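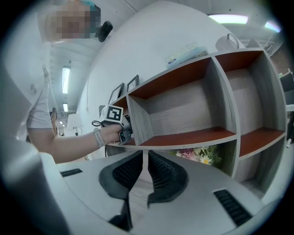

Gripper in hand at the shelf unit, Vusside

Call for participants, good practice group, hand-held grippers

Festska is after people who use hand-held grippers in home-style rooms. Any level. We're writing a short set of rules for sessions (working title Brakine) and need it tried out before February.

What you'd do:
3 sessions at Vusside, 5 hours each
Work through the draft rules, mark what's unclear
Cable checks, marker checks, when to stop and reset

Draft so far says: markers facing out and not covered by fingers or sleeve. Cables clear of feet. Stop if a grip slips, log it, dont just carry on. Nothing breakable on a shelf without a note in the log.
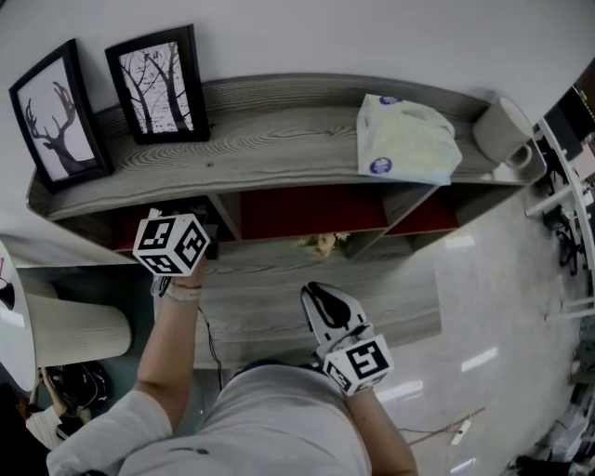

Qudah, on reading the draft, asked whether the cable rule should come first, as people skim and stop at the second line. Fair point, it's moving up. More of that please.

Pay is a flat 1000 for all sessions, travel on top up to about 80 miles. Flat shoes. Tell us if you need a seat or extra breaks, no problem at all.

Apply by 10/12/24, a few lines is plenty, no CV. Quote ref 803 in the subject line or it will get lost in the genral inbox.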